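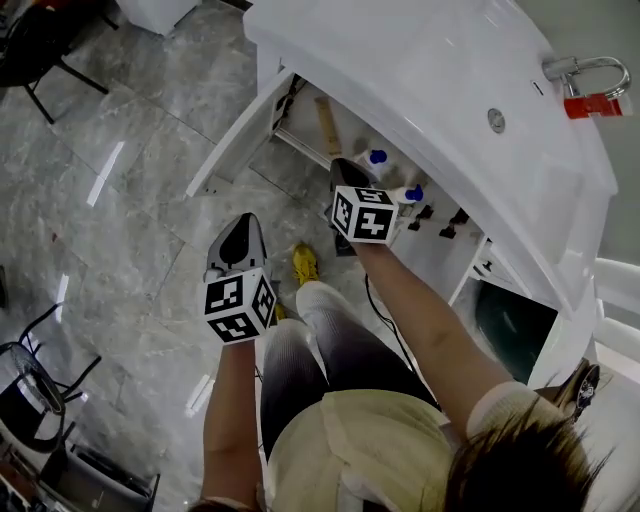 Home | Blog | Pumps & Pipes | Garden | Links

The ram is running! I went down to the creek on Wednesday before breakfast and could hear it from the gate — clack, clack, clack — and when I got up to the tank there was water coming out of the pipe. A thin little stream you could cover with your thumb, but it had climbed 61 feet of hill with no gas, no wires and no sun.

If you've never met a hydraulic ram pump, please go look one up, because they're wonderful. Water runs down a drive pipe and out through a waste valve. When it gets going fast enough it slams the valve shut, and all that moving water has nowhere to go, so the pressure jumps and shoves a small gulp of it past a check valve and up the hill. Then the pressure drops, the waste valve falls open and the whole business starts over. Two moving parts! People were doing this more than two hundred years ago and it still makes me grin.

Mine is a Kurnness, cast iron, painted a green that must have been handsome once. It came out of the old dairy at Nadura when they cleared the pump house, and it sat under my workbench for two winters while I told everyone I'd get to it. The bolts were the worst part. I soaked them, heated them, soaked them again, and still snapped one off flush and had to drill it out. The valve rubber had gone as hard as a hockey puck. I cut a new one from a piece of conveyor belt, and then cut another one, as my first circle was more of an egg.

The drive pipe matters more than I expected. I started with black poly because I had a coil of it, and the pump would clack a dozen times and quit. Poly stretches a tiny bit with every beat and soaks up the punch you're trying to send uphill. I swapped in galvanized steel, four lengths of it, all carried down the bank on my shoulder (the wheelbarrow and I don't agree about that bank), and it took off on the second try. So if yours keeps stalling, look at the pipe before you start blaming the valve.

Other things I fiddled with, in no special order:

The air chamber was waterlogged. I drained it and drilled a snifter hole just below the check valve, which sips in a bit of air on every stroke. It spits at you. Stand to the side.

The weight on the waste valve. More weight gives you a slower, heavier beat and lifts more water per stroke, but it drinks more from the creek too. I went up and down by one washer at a time and settled on three washers.

The intake screen. I used the one from the old Skistach well pump, wrapped in a second layer of mesh, and it still clogs with alder leaves. By November I expect I'll be cleaning it every day. I'd love to hear from anyone who has a better idea, especially if it doesn't involve me standing in the creek.

I let it run a full day before I allowed myself to measure. I read the meter at the tank when I switched over and again the next morning, and it came to 1,481 gallons, which made me laugh out loud all by myself in a field. The garden can't use that much even in August. The overflow goes to the stock trough now, and from there back down toward the creek, so nothing is wasted except my time, and I've enjoyed every minute of that.

The gas pump is drained and sitting in the shed with a tarp over it. I'm keeping it for dry years. The folks at the Fahmy hardware store will miss me buying spark plugs, although I've made up for it in pipe fittings this spring — I went in for one elbow and a union on four separate trips, and came home with the wrong thread on two of them.

Next job is a proper concrete pad. Right now the ram is bolted to a railroad tie with a flat rock on each end, and it walks a little, maybe the width of a pencil since it started. I want a pad 12 inches thick with the bolts set in it, and a small roof over the top to keep the leaves off. I also have to bury the delivery line where it crosses the cow path before somebody steps on it. Then I'm going to sit on the bank with a coffee and listen to it for a while.

Filed under: Water, Old Machinery, Projects That Worked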